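Light, Lockers and a Good Blank Wall
Speaker notes for the Bastos shared spaces meetup
Version of 29/03/2020

Slot is 15 minutes plus questions. Water on the lectern. Clicker goes in the right hand, notes in the left, do not swap halfway like last time.

Opening (no slide yet)

Start with the question before saying hello. "Hands up if your workroom has a corner where things go to die." Wait for the hands. There will be hands! Then say hello, say I look after the layout at Siltlow, and say I have spent more of my life thinking about lockers than I ever planned to, and I love it.

Tell them what they're going to get. I want to talk about one room, the big one, and the plain stuff that makes it a pleasure to walk into: light, walls, floor, window, lockers, chairs. No fancy furniture. We never had the money for it, and by the time we had a little money we didn't want it anymore.

Slide: the old plan

The hand-drawn one. Let them look at it for a moment, it's a mess and they'll enjoy it. Point at the shelving that used to run down the middle. We had 200 square meters and you could see maybe a third of it from the door. People would come in, stop, and look for a way around. I used to stand in the hallway and watch visitors do it.

The shelves came out in July. It took two days and a lot of tape. I remember walking in on the second evening and just laughing, the room was so big! (Don't act this out. Just say it.)

Slide: light

This is my favorite part, so watch the clock.

Ours is an overhead-light room. Fluorescent fixtures up on the ceiling, some close to where you're working and more of them going off toward the back. I know, I know, fluorescent. Everybody groans. But here's what I've learned from living under them: what people hate is uneven light. One bright patch over a bench and then a gloomy stretch where you can't read a label. If the light carries all the way to the back, people use the back.

Tip for the audience, say it slowly: stand in the darkest part of your room with a pencil and a page of small print. If you have to tilt the page, you've found next year's budget.

Second tip. Look at your ceiling before you move a single bench. Ours has beams across it, and for a long time I arranged the furniture as if the ceiling were a flat sheet of paper. Then one morning I lay down on the floor (yes, really) and drew what was above me. Took ten minutes. Every room plan at Siltlow now has a ceiling page behind the floor page, and I can't recommend it enough.

If somebody asks about cost, send them to the handout. Don't get into tube prices from the stage.

Slide: white walls, gray floor

People ask why we didn't pick a color. We talked about a color for weeks! There was a strong party in favor of green and a stronger party in favor of anything except green. In the end we kept the walls white and the floor light gray, and I'm so glad, because the whole room lifts. Light comes down, bounces, comes back up. Drop a black screw on a light gray floor and you can find it. Drop it on the dark floor in our old place and it belonged to the floor.

Yes, it shows dirt. I think of that as a good thing. A floor that shows dirt gets swept, and a floor that hides it gets swept when company's coming.

Mention the blank wall. Leave one stretch of wall with nothing on it. It's hard to do, every group wants to hang something there. Hold out. Your eyes need somewhere to go when you look up from close work.

Next slide is the photo. Leave it up through the lockers section and let people look while I talk.

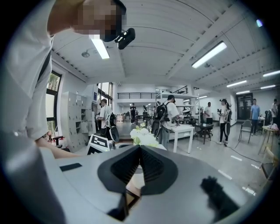
The big room at work, window and lockers on the left.

Pause. Then go straight to the window.

I adore that window. It's tall, it has a dark frame, and there's green outside. When we were packing the old shelves away I kept finding that people had drifted over to that side to open their lunch. So the first rule we made for the new layout was that nothing tall ever goes in front of it. A chair is fine. A chair can roll away. A cabinet moves in and never leaves.

If you have one good window, treat it like the best seat in the house and keep it for everyone. Don't give it to a printer. (Someone will laugh here because they've given theirs to a printer.)

Lockers (photo stays up)

Okay, lockers! Gray metal, a bank of them in a grid of small doors, right next to the window. I've had people tell me they look like a school hallway. Good. Everybody over the age of twelve knows how a locker works.

Why small doors. We tried big cupboards first, shared ones, and they filled up in a month with things that had no name on them. A small locker holds a bag, a jacket if you fold it, a box of your own bits. When it's full, you know it's full. You have to make up your mind about something, and making up your mind is most of what tidying is.

Story of locker 121. Tell it, it's short. The number came with the lockers, we got them secondhand and kept the old labels. That one became the lost-and-found without any meeting about it. Somebody put a glove in there, somebody else added a tape measure, and a week later people were saying "check 121" as if it had always been the rule. I printed a little sign for it. Sometimes the best thing a planner can do is notice a habit and print the sign.

Things I'd pass on about lockers:
Put them along a wall, where you pass them on the way to work.
Leave enough room in front for a door to swing and a person to crouch.
Keep a few unassigned. We didn't at first, and new people lived out of their backpacks for weeks.
Empty them all on the same day, once a year, with snacks. Ours is in July. It's the nicest day we have.

And on doors left open: I used to go around shutting them. I've given that up. I'd much sooner have an open locker than a pile on a bench.

Slide: chairs

Quick one. Black office chairs, on casters, all the same height range. They wander. I've made peace with it, mostly. Tape marks on the floor didn't help, a chair chart definitely didn't help (show the chair chart, it's very funny, I spent a whole evening on it). What does help is making sure there's clear floor for a chair to wander into. If it has somewhere to go, it doesn't end up in the walkway.

Slide: the walk test

Get them up out of their seats for this if the room allows. Check with the Bastos people beforehand whether the rows are fixed.

The walk test goes like this. Carry something wide, a big empty box is perfect, from your door to the far end of your workroom and back. Every place you turn sideways, put a sticker. Every place you say "sorry," put two. Then move the furniture that has stickers and do it again the next week. The group at Vileo did this after visiting us and sent me a picture of a bench that was more sticker than bench. They've since cut that bench in half and they love it.

Amel did it a different way, with their eyes closed and a friend's hand on the shoulder. I wouldn't go that far, but they swear by it.

Slide: what I'd still change

Be frank here, people like this part.

The sound. Hard floor, bare walls, high chatter when the room is busy. We've hung some felt panels in the hallway to try them out and I'm hopeful. If anyone in the audience has done felt on a ceiling with beams, please, please come and find me.

Coats. Small lockers and winter coats are not friends. A rail is on the list. It's been on the list a while.

And labels for the light switches. I've been meaning to do it since we moved the shelves, and every evening I still flick the wrong one first and hear someone shout from the back.

Last slide: try this one

Ask them to go home and do a single thing: clear the space in front of their best window, leave it clear for two weeks, and see who turns up there. I'd love to hear what happens. Give the mailing address on the slide and read it out loud for the people in the back.

Thank Bastos for having me. Then questions.

Likely questions

Did people complain when the shelves went? Yes, for a while, mostly about where the long things would live. They live on wall brackets in the hallway now.

Do you assign benches? No. Lockers are personal, benches are shared.

What about plants? We have the trees outside for free, and I've personally ended the lives of enough ferns. Other people should absolutely try.

Handouts are in the blue folder. Pick up leftovers before leaving, and take the adapter home this time.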